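Notebooks > Field Instruments > Rain Gauges > Entries

Print this entry | E-mail this entry

Search notebooks Enter keyword Go

5/21/24

Back from the Drundina site with a sunburned neck and two gauges' worth of data, so I'm writing this up before I forget which cable was which. Short version: the tipping bucket at Kilent is fine, the one at Drundina is reading low, and I think I know why (mostly).

I pulled the logger at Drundina first. It had 2160 hourly records on it, which is exactly the ninety days it should be, no gaps, no garbage characters, nothing. I was so pleased! Last October we lost half a month to a bad memory card and I've been nervous about that box ever since. Then I put the totals next to Kilent and the good mood went away. Kilent has 712 tips for the same stretch and Drundina has 451. The two sites are one valley apart. They do get different storms, sure, but not that different, and the worst of it is in the big events, where you'd expect them to agree best.

First guess was a clogged funnel. Took the lid off and there was some grit and one very dead beetle, but the hole was clear and water went straight through. Second guess was level. The bubble was off a little toward the creek side, maybe half a ring. I fixed it, but a tilt that small shouldn't cost us a third of the rain. Third guess was the switch, and that's where I've ended up. If I tip the bucket slowly by hand I get a click and a count every time. If I do it fast, back and forth, it skips. So in a downpour it's dropping tips, and that fits with the big storms looking the worst.

I did a drip test back at the shop to be sure. Setup, so the next person can repeat it: gauge on the leveling plate, bottle on the ring stand above it, 700 mL of tap water, pinch valve set so the bottle takes a good long while to empty. Slow run came out right on what the calibration sheet says. Then I opened the valve up and ran the same 700 again and it came up short. Ran it a third time with the valve in between and it was short by less. I wrote the raw counts on the back of the calibration sheet, which is in the blue folder, and I'll type them up once I've done the same thing with the spare.

One thing I messed up: on the fast run I didn't start the timer until after the first couple of tips, so the rate for that run is a little mushy. The count is good, the rate isn't. I'll redo it. Also the pinch valve creeps. You set it, you look away, and it has closed itself a hair. Somebody please order the kind with the screw, I've put it on the list twice now.

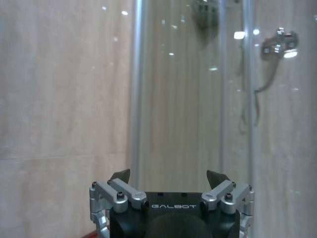

Anyway, the switch. I swapped in the one from the old Poon gauge, since that gauge has been sitting on the shelf with a cracked funnel and isn't going anywhere. Fast hand tipping now counts every time. I haven't done the full drip test on it yet, so don't put it back in the field on my say-so.

What to do about the last ninety days of data is the harder part. I don't want to throw it out. The light rain is probably okay, and that's most of the hours. My plan is to flag everything above a certain hourly rate as suspect and leave the numbers alone until we have a proper curve for how many tips the old switch drops at which rate. I kept the old switch for that, it's in a bag taped to the inside of the folder. Please don't toss it!! It looks like trash but we need it.

If anyone has pulled Drundina totals into the Demlow runoff spreadsheet already, go back and mark them. I know the model was coming out with too much creek for too little rain, and we'd all been blaming the soil numbers. Could be this instead. Could be both, I suppose.

Still to do:
- rerun the fast test, timer started BEFORE the water
- full drip test with the Poon switch in
- same test on the spare gauge
- check Kilent's switch by hand next trip, it's the same age
- new desiccant for both logger boxes (the Drundina pack has gone pink)
- find out who has the other leveling plate

Gate at Drundina is sticking again. Lift it and push at the same time.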